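Search listings Keyword or location Go

Call for Participants: Towel Folding and Packing Study
Posted 19 December 2024 by Lyle Tillman

Plenthorpe is recruiting adults for a study of how people fold and box household textiles. The results will be used to revise the written folding instructions issued to laundry and linen staff at the Kelimel and Drurkitz sites.

Each participant attends 2 sessions of 90 minutes. Work is done on a flat cloth mat. Items are terry towels and other small cloth goods, supplied by us. A trial starts with the item crumpled on the mat and ends when it has been folded and placed in an open cardboard box. Folding method is free in the first session and prescribed in the second.

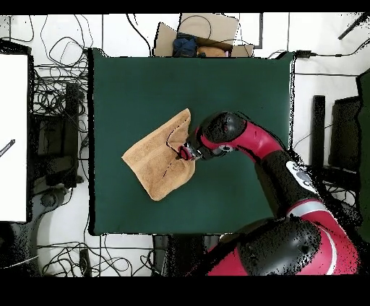 Tan terry towel on the green mat, with the open box beyond it.

Requirements:
- Age 18 or over
- Able to stand for the length of a session, with short breaks
- Normal use of both hands
- No paid laundry or hotel linen work in the past 3 years

Experience folding at home is expected and does not need to be described in the application. Rings and bracelets must be removed before trials. Participants who took part in the November pilot are not eligible.

Payment is $49 per session, issued after the second session. Travel is not reimbursed. Sessions are held in the Lindqvist building, ground floor.

To apply, send your name, a phone number and the times you are free to Lyle Tillman at the Plenthorpe front office. State whether you are left- or right-handed. Applicants will be contacted by phone to set both dates.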